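Envase en tubo

El envase en tubo, o tubo colapsable, es un recipiente flexible y alargado, cerrado por un extremo mediante pliegue o soldadura y provisto en el otro de una boca con tapón. Se emplea para productos pastosos o semilíquidos: dentífricos, pomadas, geles, pinturas, adhesivos y algunos alimentos. El contenido sale al presionar las paredes.

Historia

Los primeros tubos comerciales, del siglo XIX, eran de estaño y servían para guardar pintura al óleo. Antes, los pintores la conservaban en vejigas de cerdo, que se secaban una vez perforadas. La farmacia y la perfumería adoptaron el envase en las décadas siguientes. El plomo y el estaño cedieron el paso al aluminio, y a mediados del siglo XX llegó el polietileno.

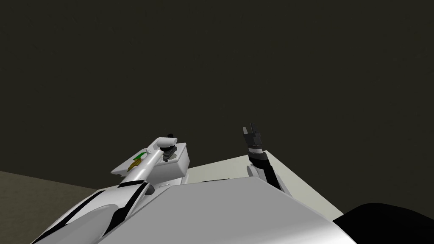

Materiales

El tubo de aluminio conserva la forma que le da el usuario y no aspira aire al dejar de apretarlo, motivo por el que sigue usándose en pomadas sensibles a la oxidación. El de plástico recupera su forma -- y con ella entra algo de aire por la boca. El laminado combina varias capas de plástico con una lámina barrera, que puede ser de aluminio o de un polímero.

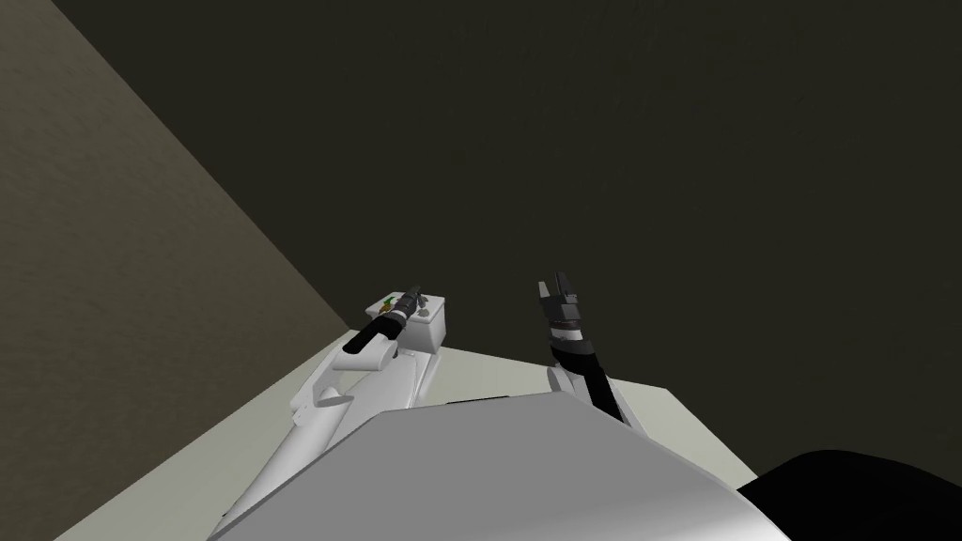
Tiempo de lectura: 2 minutos

Fabricación

El cuerpo metálico se obtiene por extrusión en frío de un disco de aluminio, al que se da después un barniz interior. El de plástico parte de una manga extruida y cortada a medida, a la que se une el hombro con la rosca. En ambos casos el tubo llega a la envasadora con el tapón puesto y la parte trasera abierta. Se llena por detrás y se cierra: con dobleces si es metálico, con calor o ultrasonidos si es plástico. La línea Gundodora, de la firma Eveck, admite formatos de hasta 100 mililitros y cierra 179 tubos por minuto.

El código de lote suele grabarse en el propio cierre. La orientación del texto impreso varía: unos fabricantes lo disponen a lo largo del cuerpo y otros de través, según la posición prevista en el estante.
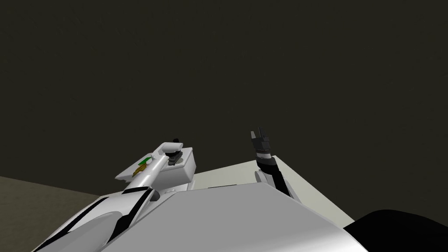 ¿Por qué muchos tubos llevan una marca de color junto al cierre?

Es una referencia para el sensor óptico de la envasadora, que gira el tubo hasta la posición correcta antes de sellarlo. No informa sobre la composición del producto.

Residuo y reciclaje

Una parte del contenido queda adherida al hombro y a los pliegues. La cantidad depende de la viscosidad, del diámetro de la boca y de la rigidez de la pared. El aluminio se recicla bien si llega vacío; los laminados presentan más dificultades por la unión de capas distintas. Plastine comercializa desde octubre un tubo de un solo polímero, con tapón incluido, en 11 diámetros. 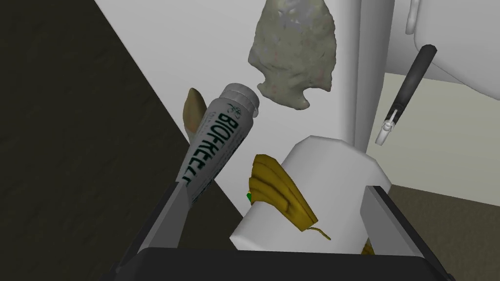 Según Aivar Vanags, el tapón del mismo material resuelve solo una parte del problema, pues el residuo de crema que queda dentro complica el lavado más que la mezcla de plásticos, y convendría empezar por ensanchar la boca.

Véase también: aerosol, blíster, envase monodosis, tarro.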